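Flirgate Opens Equipment Planning Service for Two-Arm Robot Workcells

JALDALE, March. Flirgate, a supplier of bench-scale automation, has opened an equipment planning service for organizations preparing to buy their first two-arm robot workcell. The service covers requirements, budget structure, site preparation and acceptance terms. It is sold separately from hardware and can be used by buyers who intend to purchase from another supplier.

The service was developed with Fraser, a contract packing and kitting company with premises in Jaldale, which used it to plan a workcell for small mixed goods. Fraser's order has been placed and the cell is scheduled for installation this summer.

"Most first requests we receive specify an arm and a payload," said Mairéad Costello, head of applications at Flirgate. "They do not specify the objects, the table surface, the cable routing or the person who will maintain it. Those items decide a large share of the final cost, and they are usually found after the purchase order is signed."

Object List Comes First

Planning begins with a list of the objects the cell will be expected to handle. Each entry records size, weight, surface finish and whether the item deforms when gripped. Flirgate then assigns the entries to trial groups and runs them on a bench with two arms and parallel grippers.

Mixed groups are preferred at this stage. Soft goods such as small plush toys tolerate a loose grip position but change shape between attempts. Small metal goods such as a brass padlock hold their shape but leave little margin for finger placement, and an attached key or ring alters how the item lies on the table. A gripper finger selected for one group may be unsuitable for the other, and the budget should carry a line for a second finger set until trials are complete. 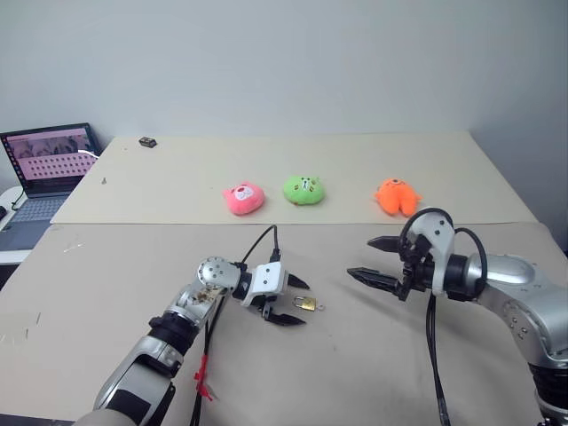

What the Budget Covers

The planning document divides cost into five groups: arms and controllers, grippers and fingers, table and work surface, computing and software, and support. Each group carries a purchase cost, an annual cost and a named owner within the buyer's organization.

Consumable and low-value parts are listed individually. These include finger pads, cable ties and straps, surface coverings and spare cables. Gripper cables are treated as wear parts, as they flex with every movement of the wrist. Flirgate asks buyers to hold one spare per arm on site.

"We had priced the arms correctly and almost everything else too low," said Raed Khoury, operations manager at Fraser. "The table was one line in our first draft. In the final version it had its own page, with height, surface, lighting and the reach of both arms drawn on it. We moved money out of software options we did not need yet."

Site Preparation and Lead Times

A site survey is carried out before the budget is fixed. The survey records floor loading, power supply, network access, wall clearance behind the table and the position of the operator's computer. Both arms are drawn at full reach, and the shared area between them is marked for review by the buyer's safety lead.

Flirgate quotes a lead time of 90 days from order for a standard two-arm cell. Custom fingers are quoted separately. Buyers are advised to complete electrical work before delivery, and to reserve 2 days for installation and 5 days for operator training.

Acceptance Terms

Acceptance is tied to the object list. Each trial group has a written pass condition, agreed before the order, and groups may be accepted separately. Final payment falls due 60 days after the last group is accepted.

"Separate acceptance lets the buyer put the easy goods into use while the difficult ones are still being tuned," said Iason Moschos, who leads commissioning at Flirgate.

Availability

The planning service is available now to buyers in manufacturing, packing, research and education. The fee is fixed per site. It is credited in full against any Flirgate workcell ordered within the same budget year. Sessions may be held at the buyer's premises or at the Flirgate trial bench in Jaldale.

Inquiries: Saoirse McGrath, Communications, Flirgate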